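A Morning at the Zekar Molding Works

Zekar holds its open day in May, and this year I finally went. The plant is at the north end of Promton, past the grain elevators, in a long brick building that used to be a cannery. The company makes plastic housings, covers and trays for other firms. You have probably owned something with a Zekar part in it without knowing, as their name does not go on anything.

Check-in was at 8:30 in the front lobby. We got a badge, foam earplugs and a pair of safety glasses, and were told to leave bags in the lunchroom. I had come in canvas shoes, which was fine. Sandals were not, and one man had to go back to his car and change.

Our guide was Capucine Riviere, who has run the tooling department for long enough that most of the machine operators seemed to have been trained by her. She took us through in the order that the material moves, starting at the back of the building where the trucks unload.

The plastic comes in as pellets. They look like rice and feel slightly waxy. Each type has its own silo, and the pipes that carry it to the machines are labeled at every bend. Riviere said that mixing up two materials is the most expensive simple mistake you can make in a molding shop, and that the labels went up after a bad week some years ago. She did not go into details. Before molding, the pellets spend several hours in a dryer. If there is moisture left in them it turns to steam in the barrel and leaves silvery streaks on the part.

The pressing hall is the biggest room and the loudest. The machines stand in two rows with a painted walkway between them. The one we watched was rated at 400 tons, which refers to the force that holds the two halves of the mold shut. A screw turns inside a heated barrel, melts the pellets and pushes the melt into the mold. Then you wait for it to cool. The full cycle on that job was 67 seconds, and nearly all of it was cooling. I timed two cycles on my watch and they matched.

I had not understood how much of the design of a plastic part comes from the need to get it out of the mold. The walls lean outward very slightly so that the part will slide free. Corners are rounded on the inside so the plastic can flow past them and so they do not crack later. Where a wall would have to be thick to be strong, the designer adds a rim or a rib and keeps the wall thin, because thick spots cool slowly and sink in. Once you have been told this you start seeing it on every lunchbox and light switch.

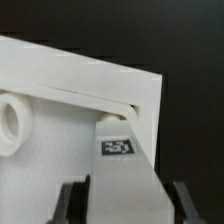 White plastic housing with a stepped rim. Note the rounded inner corner.

Off the pressing hall is the mold store. Molds are steel blocks, many of them heavier than a car engine, and they sit on racks with a crane overhead. They mostly belong to the customers. Zekar stores them, cleans them and runs them when an order comes in. Some have not been used in years, but the contracts say they must be kept, so they get oiled and checked. The oldest one Riviere could point to was for a radio knob.

In the tool room next door, two toolmakers were polishing a cavity by hand with small stones and diamond paste. A glossy part needs a mirror finish in the steel, and any scratch will show up on every piece. A matte part is easier in one way, as the texture hides small marks, but it is harder to pull out of the mold. I could have stayed in this room for the rest of the tour. One of the toolmakers told me it takes 5 years before he would let a trainee finish a cavity alone.

Inspection was quieter. Parts are pulled at set times during a shift, left to reach room temperature and then measured. Plastic keeps shrinking for a while after molding, so measuring a warm part tells you very little. The inspectors also keep a board of faults, with real bad parts wired to it: sink marks, short shots, burn marks, flash along the edge. We were allowed to handle these. Flash is the thin fin of plastic that escapes where the two halves of the mold meet, and it is sharper than it looks.

The tour ended in the lunchroom with coffee and a plate of almond cookies from Wijaya, the bakery across the road. There was a question period. Someone asked about recycled plastic. Riviere said that trimmings are ground up and go back into jobs where the customer permits it, and that many still do not for visible parts. Someone else asked about jobs, and was given a sheet on the apprenticeship.

Practical notes for anyone thinking of going next year. The tour is free but you have to sign up through the town library. Groups are small. It took 3 hours, all of it standing or walking, and the pressing hall is warm, so dress for that. Photos are allowed except in the mold store. Parking is on the gravel lot on the east side. If you come by bus, get off at Lirura Street and walk back along the fence to the main gate.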